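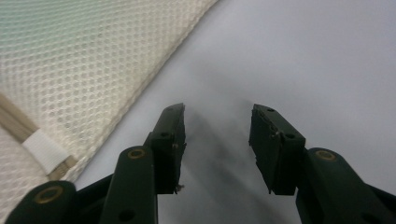

Section 6. Bringing the Folding and Bagging Station into Shift Use

This section covers the Nondach station after mechanical installation and before the first full production shift. It is written for shift leads and for the operators who will share the bench with the station. Electrical connection and floor anchoring are covered in Section 2.

6.1 What the station takes over

The station picks up flat textile goods (mesh laundry and produce bags, net pouches, strapped covers), folds them once or twice, and passes them to the bagging chute. On a three-person bench this replaces the folding position. Sorting, inspection of seams and labels, and carton closing remain manual.

Rated output is 268 pieces per hour for mesh goods without straps. For goods with a sewn-on strap or label, plan on 85 percent of that rate.

NOTE: Rated output assumes that pieces arrive flat and unknotted. The operator who feeds the station sets its pace. Do not use the station counter as a measure of individual performance. The counter does not record time spent on inspection or on clearing tangled straps.

6.2 Changes to bench positions

Before set-up, assign the three people at the bench as follows.

Position A, Feed. Lays pieces on the infeed table and pulls straps clear of the fold line. This position now includes label inspection.

Position B, Teach and recover. Records pick examples with the hand tool, clears faults and restarts the cycle. Requires the Level 1 card.

Position C, Close. Checks the bagged piece and closes cartons.

Former folding operators should be offered Position B first. They already know how each article behaves when lifted, and the quality of recorded picks depends on this. Training takes 7 hours, split over two shifts, and is counted as working time at all Ostcombe sites.

Rotate positions at each break. Position A involves more standing reach than the former folding position and should not be held for a full shift.

6.3 Recording picks for a new article

1. Stop the cycle and turn the mode key to TEACH. The lamp over the infeed table changes to steady blue.

2. Clear the table of all articles except the one to be recorded.

3. Take the hand tool from its cradle. Open and close the fingers fully once. Movement must be even on both sides. If one finger lags, see 6.5.

4. Lay the article on the table. Vary the placement between recordings: square to the table, on a diagonal, close to one side. Do not straighten the article more than Position A would during a normal shift.

5. Press RECORD. Approach with the fingers open and hold them above the table for one second.

6. Close on a doubled edge or border where the article has one. Single mesh stretches and may slip out of the fingers at transfer.

7. Lift, carry to the fold line, lower and release. Press RECORD again.

8. Repeat until the panel shows READY. Most mesh articles need almost 85 recordings. Articles with straps need more.

9. Return the hand tool to the cradle and turn the key to RUN.

CAUTION: Do not grip by the strap or by a sewn label. Labels tear at the stitch line, and a strap picked alone will drag the article across the chute guard.

CAUTION: Keep fingers and loose sleeves away from the linkage while the hand tool is closing.

6.4 First shift

Run the first shift with all three positions filled and the rate limit set to STEP 1. Log every stop on the Lukáč sheet supplied with the station, including stops shorter than one minute. Position B decides when to move to STEP 2. The shift lead may delay this change but may not bring it forward.

If the station is down for more than 6 minutes, return to hand folding on the side table. Keep this table in place after set-up. Sites that removed it had no way to work through a stop.

6.5 Hand tool check

Carry out weekly, on Monday before start of shift.

1. Wipe both finger pads with a dry cloth.

2. Inspect the gripping faces. Light scuffing is acceptable. Replace the pads if a chip reaches the gripping face or catches on mesh.

3. Check that no pad screw projects on the fabric side. Retighten by hand. Do not use a powered driver.

4. Check the bushings at the linkage pivots for side play. Do not oil them. Oil transfers to the goods.

5. Enter the result in the bench log and initial it.

Replacement pads are supplied in pairs under the Prodden spare parts list. Fit both pads at the same time, then record one article again and compare the closing width with the value stored on the panel.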